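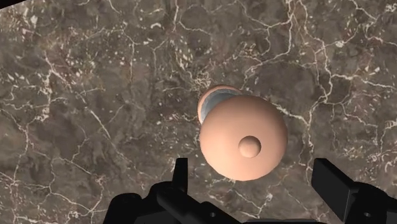

A peach-colored lid with a round knob on a marble surface.

The Menu Was Fine Until Somebody Added a Font

Lotte De Graaf keeps a drawer of bad menus. She has 43 of them, collected over a career of designing printed matter for cafes, bakeries and one very demanding crepe truck, and she will bring them out with little encouragement. One lists a soup under "Desserts." One is set entirely in a swirly script that turns "clam dip" into something you would not order in front of your mother.

"People think the template is the design," she says, smoothing out a trifold with a beige gradient. "The template is where you put the design when you have one."

Lately she has had plenty to smooth out. Small food businesses that once paid a printer to lay things out now do it themselves, usually at a kitchen table after closing, with a download and a free trial. Jeanine Declercq, who runs a 2-room lunch place called Futon (the previous tenant sold them, and the sign was expensive), made her first menu in a program called Zovton. It took her one Saturday and most of a bottle of Riesling.

"It had 1,261 templates," Declercq says. "I looked at all of them. Then I used the first one."

The first one had a wreath. It also had room for six dishes with names of no more than three words, and Declercq serves eleven dishes, several of which have stories. She shrank the type. She shrank it again. By February her regulars were reading the specials with their phone flashlights, and she had ordered 300 copies on heavy cream stock.

De Graaf, called in to help, began by taking things out. The wreath went, along with the dotted lines leading to the prices, which she says make customers shop like accountants. The stories were cut to a sentence apiece, over some protest. Headings are now in Bodnár, a sturdy serif with wide shoulders, and everything else is in Zukov, a plain typeface that De Graaf praises by saying she forgets it is there.

The fold was the last fight. Declercq wanted three panels, as the wreath had promised. De Graaf wanted a single card, printed on both sides, that could be wiped down and would not stand in the gravy. They settled on the card, with the understanding that the holiday menu could fold as much as it liked.

The 300 cream ones are still at Futon, under the register. Declercq writes phone orders on the backs – very small, out of habit.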